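Search this site
Type and press enter
2 min read

1/ Been thinking all week about Inham, the old market quarter that was never really designed by anyone. About 3000 people live there and I don't think a single street was drawn on paper before somebody walked it.

2/ I lived there for 13 months, top floor, January the coldest I've ever been. You learned the place by feel. Left at the smell of bread, down the steps that don't match, through somebody's laundry. I still dream about those steps.

3/ Then I moved across the river to Rarnel – everything planned, everything labeled. Wide sidewalks, benches facing the right way, a lobby that knows when you're home. It's comfortable! I sleep great! I couldn't draw you a map of it from memory if you paid me.

4/ My favorite building in Inham is the Sotiropoulos arcade. It was meant to be a bank, ran out of money at the second floor, and people just kept going. There's a barber in the vault. Somebody added a balcony, then somebody else hung a staircase off the balcony.

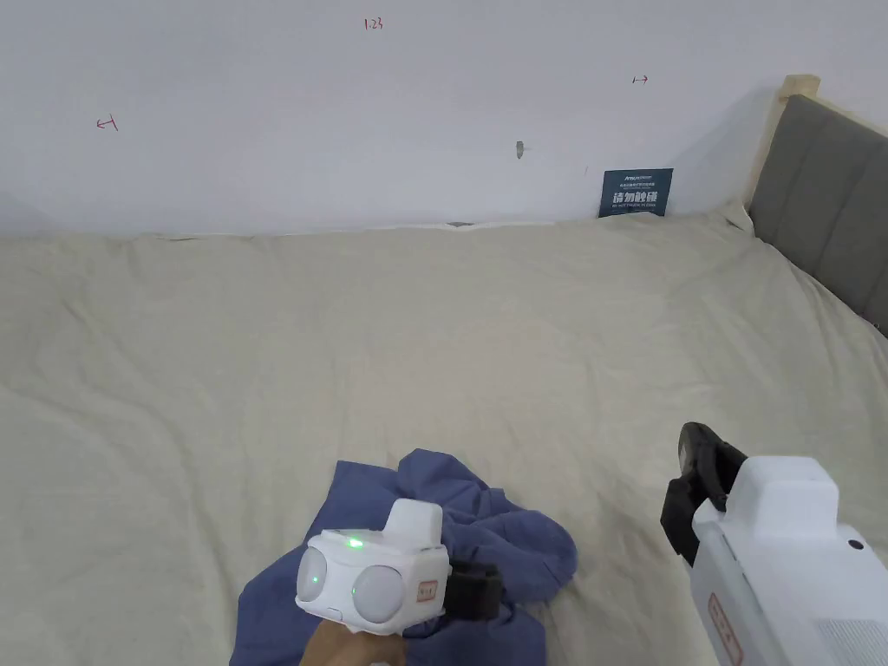

5/ WHAT DASTIER WANTS TO DO

Dastier (the developer) has a plan to "restore" the arcade. 74 units, a courtyard, sensors on all the doors. I read the whole thing on the bus and missed my stop. Pretty drawings. Every person in them is walking alone with a coffee.

6/ And look, the roof leaks. The wiring scares me. I'm not going to be romantic about wiring. But you can fix a roof without sending everyone under it away for 30 months.

7/ What I'd like is something slower. Pay for the pipes, leave the staircase, let the barber keep his vault. Mood takes years to build up in a place and I don't see a line for it in the budget.

8/ Going back over there tonight to walk around before dark. If you've got old stories about the arcade, send them to me, I'm collecting them – long ones are fine.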